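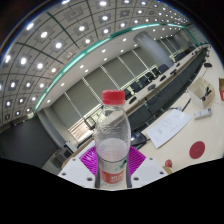

Stinton Hand-Held Gripper Kit: Two Fingers, One Opinion

Verdict first, for the impatient: 3 stars, and one of those is for the case.

The Stinton is a gripper you carry around yourself, with a camera looking out past the fingers. You do the chore, it records the chore, and later a robot arm is supposed to copy you. In other words, you pay $900 for the privilege of being the robot.

I'll give it the grip. A mostly empty plastic water bottle is a mean test, all flex and no weight, and the two fingers hold one upright by the lower sides with the magenta pad sitting right behind it. The ridges on that pad are very fine and collect lint like a sweater. The white body is plain and boxy, with the screw holes out in the open, so you can get into it without a heat gun. I wish I could say the same for my old Macedo.

The camera view is absurdly wide. I wanted a bottle and got most of a conference room, ceiling lights and all. Tekle Assefa, who shares my desk and most of my bad purchases, says the software likes it that way. Fine – but tidy up first.

Now the gripes. The manual runs 70 pages and gets to the trigger on the second-to-last one. My wrist gave out after 2 hours. The Nilholm is lighter, if you can stand its app.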